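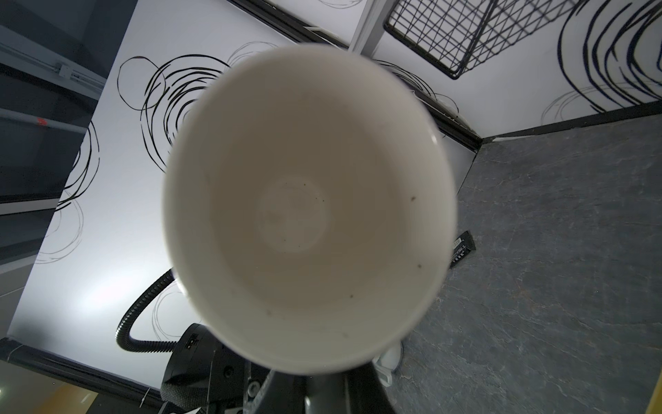

Wrist cam view, cup in the gripper

Wrist camera sits too close?
Cadi Hughes
Setting up a single arm cell for cup handling, gripper is an Ornero. Wrist cam looks straight down into the cup. Inside is nice and sharp, can even see specks in the bottom, but the rim is blurry and thats the bit I need for finding the edge. Moved the bracket once already, no better. Lens or mount? Need it going by July.

Huw Parri
Mount first. Rim is nearer the lens than the bottom, so focus is set too deep. Back the camera off 5 mm, refocus with the cup gripped, lock the ring. Then redo the hand-eye calibration, every time you touch that bracket. Also check the gooseneck doesnt pull on anything when the wrist turns. Ours did, calibration drifted for weeks before we caught it.

Eleri Ifans
had same on ours, just bought another camera lol. 356 quid

Meinir Pugh
Don't buy anything yet. What Huw said, plus close the iris a bit and add light, gets you more depth in focus. Do up the housing screws before you calibrate not after. Mine took around 530 cycles to work loose, I look at them every morning now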